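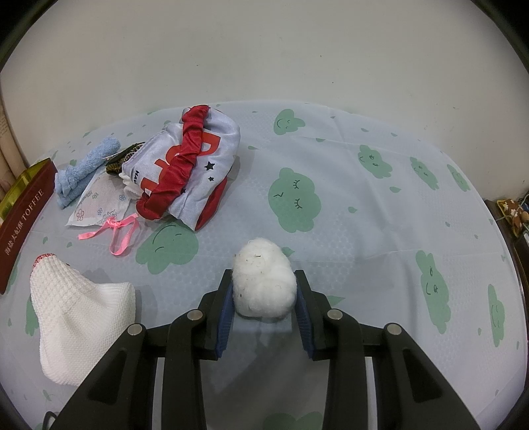

A cotton ball and a white knitted item with a red stitched edge.

## What is a cotton ball made of?

Cotton is a plant fibre. A fibre is a very thin strand, much longer than it is wide. Cotton fibres grow on the outside of the seeds of the cotton plant, inside a hard case called a boll. When the boll is ripe it dries, splits and opens, and the white fibres spread out.

Each fibre is a single plant cell. While it is growing, the cell is a tube filled with liquid. When the boll opens, the liquid dries up and the tube collapses into a flat ribbon with many small twists. The twists help the fibres catch on one another.

The main material in the fibre is **cellulose**. Cellulose is also found in wood, grass and paper.

## From boll to ball

1. A machine picks the cotton from the plants.
2. A second machine, called a gin, pulls the fibres away from the seeds.
3. The fibres are cleaned and boiled in a solution that removes the natural wax.
4. They are usually bleached, which makes the colour an even white.
5. Wire teeth comb them into a thin sheet. This is called carding.
6. The sheet is gathered into a loose rope, and short lengths of the rope are formed into balls.

No glue is needed. The fibres hold together by friction, and a gentle pull at both sides is enough to separate them.

## Why is it soft?

Most of a cotton ball is air. The fibres touch at some points and leave gaps everywhere else. When you squeeze the ball, the fibres bend and air moves out of the gaps. When you let go, many of the fibres straighten again and some of the air returns. The fuzzy edge is made of fibre ends and loops that stick out.

## Why does it soak up water?

Raw cotton has a coating of wax, and water does not spread easily over wax. Once the wax has been removed, water clings to the cellulose and is drawn into the narrow gaps. This movement is called **capillary action**. Some water also enters the fibres themselves, and they swell slightly.

## Loose, knitted and woven

Fibres can be arranged in different ways.

- **Loose:** the fibres lie in many directions, as in a cotton ball. The material is weak and soft.
- **Knitted:** the fibres are first twisted into yarn. The yarn is then bent into rows of linked loops. The loops change shape when pulled, so knitted things stretch.
- **Woven:** one set of yarns crosses over and under another set. Woven cloth stretches less than knitted cloth.

Knitting and weaving can be done with cotton, wool, polyester and many other fibres. A label sewn inside a garment normally lists the fibres used.

## Try it

You need two cotton balls, a saucer and a spoonful of water coloured with food dye.

Pour the water into the saucer. Squash one ball flat between your palms and leave the other as it is. Set both at the edge of the water and watch for 8 seconds. Draw how far the colour has moved in each one.

## Words used

**Boll:** the seed case of the cotton plant.

**Carding:** combing fibres into a sheet.

**Yarn:** fibres twisted together into a long strand.

*Text: Montserrat Nava. Checked by Velimir Babić.*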